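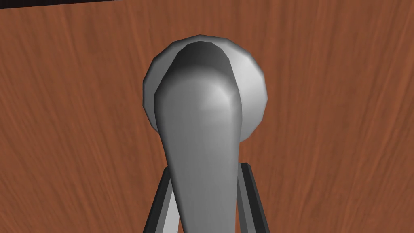
*Images: F. Hoekstra, computer renders*

# Does a Wood Interior Really Calm People Down?

Project report, Interior Materials and Behavior
Femke Hoekstra

Anyone who has shopped for a table lately has heard that wood lowers stress. The Geerts showroom in Grullbridge has it printed on a card by the front door. The Stunden catalog says it too, with a number attached: 1035 customers were asked and "most" felt more relaxed at home after buying solid wood furniture. I wanted to find out what that claim rests on. I went in doubtful and came out more doubtful, though my reasons changed along the way.

## What the claim says

The catalog doesn't say how the customers were picked, what they were asked, or how long after delivery they were asked it. I wrote to Stunden in November and got a friendly reply that repeated the sentence from the catalog. I wrote again and asked for the questionnaire. That one wasn't answered.

People who have just paid a lot for a table have a good reason to say they like it. A survey of buyers is also a survey of people who wanted the thing already. To learn anything about wood you would need people who got it without asking for it, and a second set who got something else. I found no sign that Stunden did this.
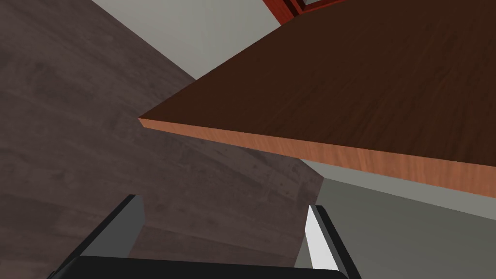 The word "wood" is a bigger problem than the survey. It covers oak, pine, walnut, veneer, printed film and anything brown, and the catalog uses it for all of them. Even in one room it can mean very different things: a dark, grayish-brown plank floor and, above it, a tabletop in a deep reddish brown, and the two don't look much alike. If a person feels calm in a room like that, which one did it? The claim has no way to say. It also has no way to be wrong, and that bothers me more.

## What I did

I borrowed 2 study rooms at Dostudton, the student housing block where I live. They are the same size and face the same parking lot. One kept its white desk and bare walls. In the other I put a secondhand pine desk and leaned pine boards against the long wall. Students signed up to work in either room for up to 4 hours and filled in a short form at the end. I asked 3 questions:

- How tense do you feel compared with when you came in?
- How well could you concentrate?
- What do you remember about the room?

I kept the third question open. I didn't want to put the word "wood" in anyone's head. 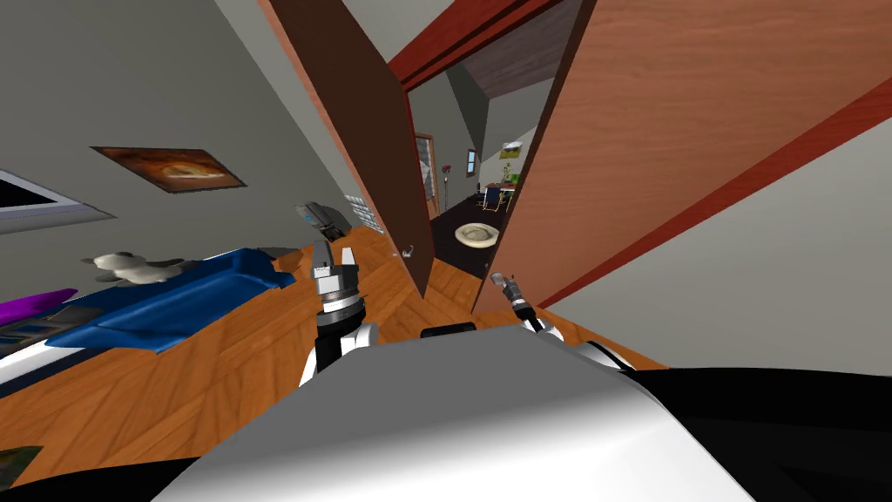 ## What happened

Very little. The answers on tension looked much the same for both rooms. Concentration came out slightly better in the pine room, but the white room was next to the laundry, and several people complained about the noise. I can't separate the two effects and I won't pretend to.

The memory question was the most useful one. Hardly anyone in the pine room mentioned the desk or the boards. They wrote about the heating, the chair, the light and the smell of somebody's lunch. One person in the white room remembered "a nice wooden desk" — there wasn't one. 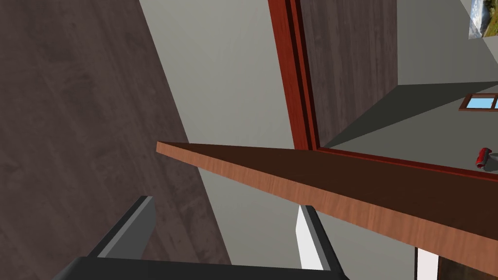
A material that people don't notice could still affect them, of course. I have read that argument and it isn't silly. But it is a different claim from the one on the card at Geerts, where the customer is supposed to feel it on walking in.

## Weak points

My groups were small and they picked their own rooms, so I am guilty of part of what I accuse Stunden of. Some of them knew me and may have guessed what I was after. The boards slid down on a Tuesday afternoon and that session had to be thrown out. Pine is also pale, and a darker wood might have given other answers.

If I ran it again I would assign the rooms by drawing lots, move away from the laundry, and use the same chair in both. I would also add a room with good wood-print film. If film does as well as the real thing, the stores have a harder question to answer than the one I sent in November.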